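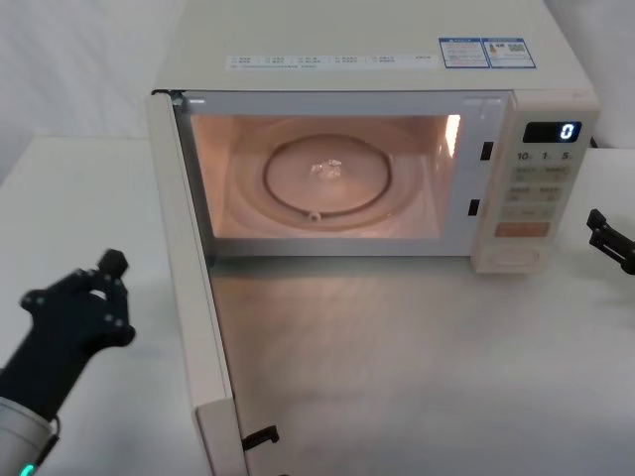 Codix two-arm station: demonstrations at Gerdale

The Codix station is a tabletop system with two robot arms for work on ordinary household appliances. It is shown with a countertop microwave on a white table. The program covers opening the door, placing a dish on the turntable, closing the door and using the control panel. The arms need no changes to the appliance.

Visitors can see the station at the Vindero hall in Gerdale. The next open day is 2/9/26. Each session lasts 40 minutes and has room for eight people. Pirmin Prantl runs the station and takes questions while the arms are working. Please stay behind the floor line until he has stopped the program.

Supply and service

Order number: 1163
Supplied with: two arms, two grippers, controller, table mounts
Not supplied: table, appliances
Training: two days, on site or in Gerdale
Service: Ekström

To book a place or a separate visit for your company, contact Ingeborg Haslinger at the Gerdale office. The hall is closed in August.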